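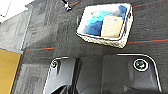

Himelville library bets on a basket

HIMELVILLE – The town library has a new cleaning policy, and it fits in a white basket on the floor.

Since November, each of the 4 public rooms has been issued one basket, stocked with blue and turquoise cloths and a sponge. Anyone who spills something is invited to deal with it. The cleaning closet, whose key has been missing since spring, is to be left in peace.

"We had a perfectly good mop in there," said branch manager Tomás Bragança. "I assume we still do."

The baskets were chosen after a discussion that ran through two staff meetings and part of a third. Plastic buckets were rejected as gloomy. A wheeled cart was tried for one afternoon and spent most of it in the children's room, carrying children. The woven style won on looks, and because it can be shoved under a desk when the county inspector comes by.

Coffee remains the chief enemy. The reading room's carpet tiles were laid two years ago at a cost of $3000, in a dark gray picked to hide stains. Bragança says it does that very well, to the point that people stop looking for them. Replacing a few tiles near the window last winter took another $700.

The baskets and everything in them came to just over $100, paid out of the used book sale.

Not everyone is sold. A suggestion card left at the front desk asked whether the blue cloths were for tables and the turquoise for floors, or the other way around. Staff have given both answers. A chart is being drawn up.

The Huvotham branch, which shares its cleaning budget with Himelville, will decide after the holidays whether to order baskets of its own. It still has the key to its closet and is said to be in no hurry.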